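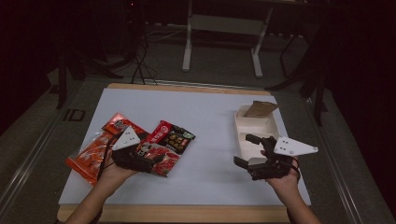 Sorting table, practice station: two snack packets and the divided tray, both hand grippers on.

Herkarberg Technical College Forum > Student Projects > Assisted Handling Module

Subject: Session arrangements and scoring of the packet task

module_office
Students enrolled in the handling module are advised that the packet task will be assessed on Saturday. Each pair is required to record 100 complete runs. A run begins with the packets flat on the board and ends when both have been placed in the tray and released. Recordings are to be submitted to the Wasa folder before the laboratory closes. Pairs who have not yet completed the fitting check should do so before booking a table.

dokham_team_b
Thank you for the notice. May we ask for clarification on one point? The project handbook, page 2, gives the requirement as 200 runs. Our pair has planned its bookings on that basis.

module_office
The handbook figure applies to the full year project. The figure for this module is 100. A corrected page will be issued.

left_hand_lead
I wish to record an objection to the scoring of the release. At present a run is marked as failed if the packet rests on the rim of the tray. Glossy bags slide and crease when gripped, and the result depends a good deal on how they were laid down. Boxes would provide a fairer test of the operator.

khattak_entry
With respect, I do not agree. The Khattak Cup rules, under which several of us will compete in March, call for soft packaging throughout. If we practise with boxes we shall learn a grip that is of no use to us on the day. I would ask that the bags be kept.

left_hand_lead
The module and the competition are separate matters. Not every student on the course has entered the Cup, and marks should not be arranged for the benefit of those who have.

bench_4
Our pair has used both. Bags are slower at first, but the difference became small once we stopped closing the fingers fully and took the packet by its sealed edge. I would support keeping the bags and relaxing the rule on the rim.

dokham_team_b
We would support that also. May the free hand be used to steady the tray during release? The handbook says nothing on this.

module_office
The free hand may steady the tray, provided that the gripper does not enter the compartment being filled. The bags will remain in use. The rule on the rim has been referred to the assessors and will stand as written until they reply.

left_hand_lead
Noted. I maintain my objection and will put it in writing to the assessors.

khattak_entry
Could the office confirm whether the straps may be adjusted between runs? Ours work loose over a long session.

module_office
Straps may be adjusted between runs but not during one. Please stop the recording first and begin a new file afterwards.

bench_4
Understood. We have a table free after our booking, should any pair still require practice time.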